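Workshop notebook, August 2019
Natural dyes, second round: weld and madder on wool

Right, back at it after the disaster in July, when I managed to turn a whole hank of decent wool the colour of old teabags. Same yarn this time (the Murnomari two-ply, undyed), same big pan, but I've changed nearly everything else and I'm rather pleased so far. Writing it all down before I forget, as I didn't last time and had to guess.

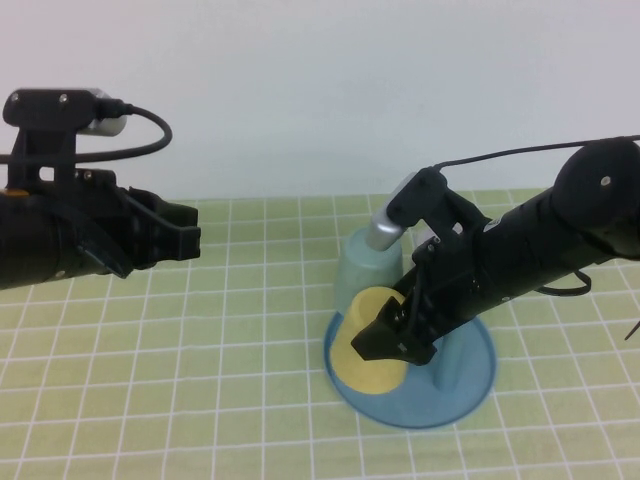 Notebook entry by the dye bench, Mostberg workshop
Filed under: wool, mordants, yellows

So, the mordant. I went back to plain alum and left the cream of tartar out altogether, mostly to see if I'd miss it. I didn't! The wool came out softer than the July lot, and it took up the weld much more evenly. Total dry weight of wool was 136 g, split over four small hanks, tied loosely in figures of eight. Please, anybody borrowing my notes, tie them loosely. I had white bands under every single tie last time and it looked like a school project.

The weld came from Thiele, dried and chopped, and it smells exactly like a wet hedge. I soaked 50 g overnight in rainwater, brought it up slowly and kept it well under a simmer. It goes brown and sulky if you boil it. A pinch of chalk at the end woke the yellow up no end - it went from straw to proper buttercup while I stood there stirring. 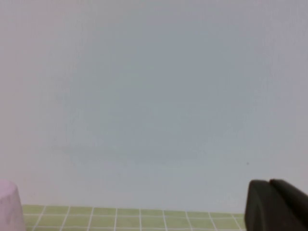 Then I got greedy and put one of the yellow hanks through a weak iron dip, thirty seconds at the most, and got a lovely mossy green out of it. I'd like to do that again with a longer dip, but iron makes wool harsh and I only had the one hank to spare. The Kekamance indigo would be the other way to a green, a brighter one I should think, only the vat has gone flat and needs feeding.

One grumble: the kitchen scales drift. I weighed the alum three times and got three answers, so treat my alum figures as a rough guide until I've borrowed better ones.
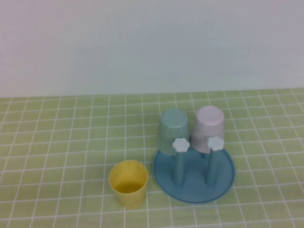

Madder bath

Slower going. I held it at hand-hot for ages and raised it by tiny steps, as it goes brick brown if you hurry. What I've got is a warm coral, a bit pinker than I wanted. Our tap water is soft and that may be the trouble, so the next bath gets chalk from the start. The second dip in the same bath gave a pale apricot that I like better than the first! Saved the liquor in a lidded bucket for a third go.
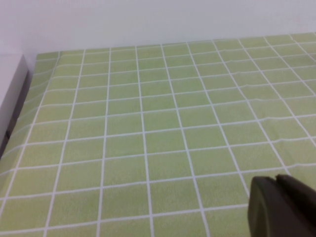 To do

Wash a snippet of each colour with ordinary wool soap and pin it next to an unwashed one.
Put a card of all the colours in the south window, half covered, and leave it for 30 days.
Feed the indigo vat and keep it warm.
Order more alum, and ask whether the bigger bag is any cheaper.
Find the lid for the small pan.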